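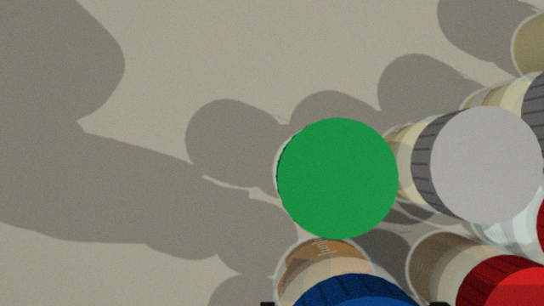 The Orine cell is back in service following its February maintenance stop. The posts below set out the work carried out by the Vakomport Handling Laboratory and the settings now in force. (1/8)

The cell consists of one arm, one two-finger gripper and one table. Its task is to pick lidded jars from a close group and set them down at a marked station. Complaints before the stop concerned a single fault: the fingers touched neighboring lids on the way down. (2/8)

Isabelle Robichaud checked the gripper first. Finger travel was even on both sides. The opening had been left at the value used for an older, wider jar, and it has been reduced for close groups. Speed over the last part of the descent is now 15 percent of the normal rate. (3/8) 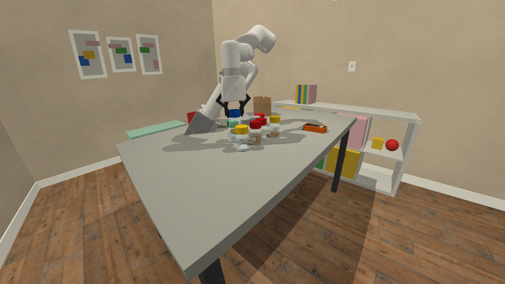 ORINE CELL, February

The approach is straight down, with one finger on each side of the lid. The blue-lidded jar at the rear left of the group is the reference pick. Operators should run it before any other color at the start of a shift. (4/8)

The wrist offset was taught again by Mervin Paquette. The previous offset dated from the installation and had not been revised when the table was moved. Any future move of the table, however small, requires a new offset and an entry in the cell log. (5/8)

Lids are of different heights. The program formerly used one height for all of them. It now holds a separate value for each lid color, entered by Revathi Pisharody and checked against the Eser measuring sheet. Jars with a changed lid must be reported before use. (6/8)

Acceptance required 800 picks without contact between a finger and a neighboring jar. The first attempt was stopped after some 30 picks when the gripper failed to report closed. A connector at the wrist was reseated and the count started again from zero. The second attempt was completed in full. (7/8)

The next inspection falls due after 1000 hours of operation. Finger pads will be replaced at that time regardless of wear. Questions on the settings should be addressed to Francine Marchand; requests for cell time go through the Wu booking desk as before. (8/8)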